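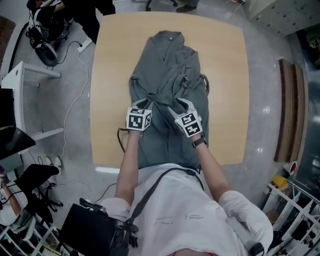
April 21, 2019
By Nataša Matić

People who build robots at home spend too much on motors and too little on hands. I did the same. My first arm, Plurkholm, had five joints and a gripper I designed in one evening. It could reach anywhere on the bench and hold almost nothing.

In February I stopped working on the arm. I printed a pair of grippers to wear and used them to fold clothes, 11 pieces a night. A robe taught me more than the shirts did. The belt slides, the cloth bunches, and a wide fingertip picks up two layers when you want one.

I think every shared workshop should make its members do this before they order a single servo. It costs little, and a bad finger shape shows up within minutes. Some members at ours call it a detour. They would rather tune controllers, and I understand that. But a good controller won't fix a fingertip that can't get under a hem. I am on my seventh pair of fingers now, and the arm is still in its box.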